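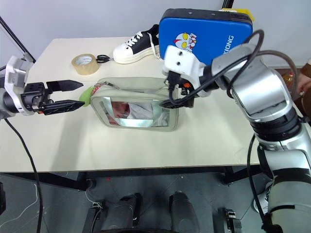 *The pouch, with the window side showing.*

# Are zippered pouches with a clear window worth it for packing, or is it a gimmick?

Posted in Packing & Storage, 13/01/2019

**Trondatcombe**

I've been given one of these soft pouches, pale gray-green with light piping around the edge, a clear plastic panel on the front and a bright green tag at the left end. I have folded things in it at the moment and yes, you can make out some white and some pinkish stuff through the window. I'm supposed to be impressed by this and I'm not sure I am.

My regular method is gallon freezer bags. They cost next to nothing, they are clear on both sides, and when one splits I throw it out. They go in the suitcase flat, shoes on one side, everything else on the other. It has worked for years.

The people who like pouches keep telling me they "save space." I don't see how. The clothes are the same size whether they're in a pouch or not, and now I've added a pouch. The people at Wieser Luggage want me to buy a set of 5 to match, and the page for the set says it will "free up to a third of your case." A third compared to what? They don't say. Packed by whom?

So before I spend anything:

- Does a window really help, or do you end up opening the thing anyway?
- Does the zipper hold up if you fill it properly?
- Is there any real saving in space, with a number somebody measured themselves?

I'm going away in May with one medium case and a weight limit, so I'd like to hear from people who have used these for more than a weekend. Please don't paste the store page at me. I've read it.

---

**Dadlow** (marked as helpful by the poster)

I've used windowed pouches for four years on work trips, so I'll take your list in order.

The window helps a little. It tells you which pouch has the light things and which has the dark things. It will not tell you which shirt is which, and if you fold everything so the same side faces out, all you see is one layer of fabric. I've stopped expecting more than that. If all your pouches hold the same kind of thing, the window is decoration. If you keep one for underwear, one for chargers and one for medicine, you'll grab the right one first time, and that's the whole benefit.

The zipper depends on how you treat it. Mine fail at the corners, always, where the track goes around the bend. A rounded pouch is easier on the zipper than a square one in my experience, but I've only owned two brands so don't take that as a law. Hold the fabric down next to the zipper with one hand while you pull with the other. If you yank on it one-handed, the pouch just slides along the bed after you and the track gets pulled sideways. And if you have to sit on it to close it, you've put too much in.

On space, you're right to be suspicious. I tested it once because I was annoyed by the same claim. I packed the same clothes into the same case, first loose and folded, then in pouches. The case closed both times. With the pouches there was a gap along one side where a pair of socks would go. Without them there was no gap, but the clothes were squashed more evenly. I'd call that a draw.

Weight is the part people skip. Put your empty pouches on a kitchen scale. My set came to 400 grams, and that's a sweater. Freezer bags weigh almost nothing.

What I do now is use two pouches for small things that wander and leave the big clothes loose. I wouldn't buy a matching set. You already have one, so take it on a short trip before you decide.

One thing against your freezer bags: they trap damp. Put a swimsuit in one overnight and open it the next evening. A cloth pouch isn't perfect either, but it doesn't smell like that.

---

**Trumham**

get the set, they're great. I have them in all the colors and my suitcase has never looked better. you can fit SO much more in. my sister didn't believe me and now she has them too

Also roll, don't fold. Rolling saves at least half.

> **Trondatcombe:** Half of what? And did you measure it, or does it look neater?

> **Trumham:** it looks neater AND it fits more. I did 3,000 miles with them last summer and didn't iron once

> **Trondatcombe:** I don't iron now.

---

**Wieser**

Before anybody asks, I have nothing to do with the luggage company, I've had this username since before I'd heard of them.

I'd go further than Dadlow. Pouches are for people who live out of the suitcase. If you get to a place, unpack into a drawer and stay put, you gain nothing from them, you've just added a step at each end. If you change rooms every night they're good, since you can lift out one pouch and leave the rest alone.

Clear plastic windows also go stiff and cloudy. One of mine cracked along a fold line after being left in a hot car. The cloth part was fine. I cut the window out and sewed in a piece of old mesh curtain, and it's better than it was new, because now it breathes. Ugly, though.

Shoes: keep them out of any pouch you care about. Put them in a plain bag at the wheel end of the case. I only mention it because somebody always tries.

> **Trondatcombe:** Thanks, the mesh idea is the first thing I've read about these that I'd try. I'm changing rooms 4 times, so I'll take the one pouch for small stuff and stick with freezer bags for the rest, apart from swimwear. Not buying the set. I'll weigh the pouch tonight.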